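Chapter 4

Worktops and Working Heights

4.1 Scope of the chapter

The previous chapter dealt with the position of the sink, hob and fridge on the plan. The present one moves from the plan to the section: how high the work surfaces stand, how deep they are, and how the material of the top limits both. Lighting over the worktop is left to Chapter 5, and wall cupboards are treated only where they reduce the usable depth of the surface beneath them.

After reading the chapter you should be able to take the measurements needed to set a working height, draw a section through a run of base units, and mark on it the tolerances that the fitter will need. A tape measure, squared paper and a spirit level are enough for all the exercises.

4.2 Terms used

Working height is the vertical distance from the finished floor to the upper face of the worktop. It is not the height of the base unit. The unit, its legs or plinth, and the thickness of the top must all be added together, and any change to the floor covering must be taken off.

Clear depth is the distance from the front edge of the worktop to the first obstruction behind it. The obstruction may be the wall, but it is more often a socket, an upstand, a pipe casing or the row of jars that the household keeps there. A designer who draws the full depth and ignores the jars has drawn a surface that will not exist once the family moves in.

Overhang is the part of the top that projects beyond the face of the doors. It protects the doors from drips and gives the fitter some freedom where the wall is out of true.

Landing space is an area of worktop next to an appliance, kept free so that something heavy or hot can be put down at once.

4.3 Setting the height

The usual method starts from the elbow. The cook stands upright in the shoes normally worn in the kitchen, with the upper arm hanging and the forearm level. The distance from floor to elbow is measured on both sides and the lower figure is kept. The worktop for general preparation is then set below this line. Kneading and rolling call for a lower surface, as the weight of the body is used; fine work such as icing calls for a higher one.

Where two people of different height share a kitchen, an average suits neither of them well. It is better to provide two heights. The change should fall at a natural break in the run, such as a tall unit or a corner, and never beside the hob, where a pan slid sideways would meet a step.

In the Umali kitchen, which serves as the worked example in this chapter, the main run was set at 98 cm for the taller of the two owners. A separate pastry surface was placed at the far end, beyond the larder unit. The fixed top on the main run is 40 mm thick, and the plinth was cut down to suit. The full section is given at the end of the chapter and should be copied out by hand before the exercises are tried.

Sinks need separate thought. The hands work at the bottom of the bowl, and the rim must therefore stand higher than the preparation surface if the back is to stay straight. Few households accept a raised sink on grounds of appearance – a shallower bowl is the common compromise.

4.4 Materials and edges

The choice of top affects the section in three ways: thickness, the length available without a joint, and the support needed over gaps. Timber moves across the grain and must be fixed through slotted holes. Stone hardly moves but is weak where it narrows in front of and behind a cut-out. Joints of any kind should be kept away from the sink and should not sit over a dishwasher.

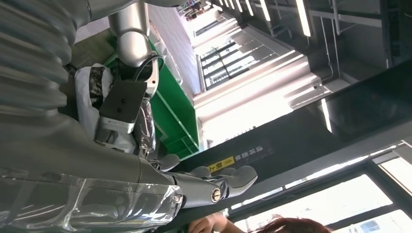

Analyn Evangelista objects that this last rule is easier to write than to follow in a small kitchen, where the only straight length of wall holds both the sink and the dishwasher. In her view the joint should then go over the panel between the two, with the cut edges sealed before assembly and again after it. The point is a fair one, and the exercises allow either answer if the reason is stated.

Edges are finished square, eased or rounded. An eased edge, with the sharp corner just taken off, is the safest general choice. A fully rounded edge sheds water towards the doors and should be given a drip groove underneath.

4.5 Preliminary exercises

1. Measure your own elbow height by the method in 4.3, first in shoes and then without them. Record both figures.

2. Measure the clear depth of a kitchen worktop in daily use. Take readings at each end and in the middle, without moving anything.

3. Draw a section through the same worktop, showing floor covering, plinth, unit, top and overhang. Mark the working height.

4. State where you would place a joint in this run, and which appliance or cut-out rules out the other positions.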